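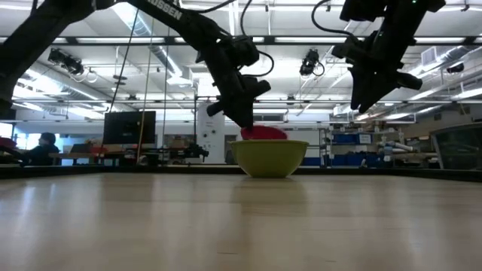
**Imitation learning > Data & evaluation**

**Does adding more demos stop helping at some point?**

Posted by beron_bench, 2023-02-18

Hi all! I'm training a two-arm policy on a bowl task (yellow-green bowl, red object, shiny wood-look table) and I'm stuck. I started with 50 teleoperated demos, then kept going until I had 124, and my success rate barely moved. Same network, same fixed camera. The thing that bugs me is that the left gripper gets right over the bowl and then just hovers there until the episode times out. Do I keep collecting, or is this a known thing? I read the Dullell write-up and they used 900 demos, but I really don't want to spend my whole spring doing that.

---

**pughfan**

More data. It always helps. We went way bigger and our curves got better.

---

**eltari_notes**

I'd look at the pauses before you record anything else! We had the same hover and it came from us, the operators. Everybody stops over the target for a second to line things up, so the policy sees a ton of frames where the right move is "do nothing," and it learns that really well.

What we did (this was back in December, so my memory's a bit fuzzy): trimmed any stretch where neither arm was moving, retrained on what was left, and had the policy predict chunks of 8 actions instead of one at a time. The hovering mostly went away with zero new demos. We cut up to a third of the frames in some episodes, which felt scary, but it was fine.

Also check your reflections. A glossy table puts a second, blurry bowl in the image, and if your lights shift between collection and testing that can mess with you too. Try a matte cloth on a handful of runs and compare.

---

**beron_bench**

Oh wow, I pause constantly. Trimming tonight, will try the cloth after that.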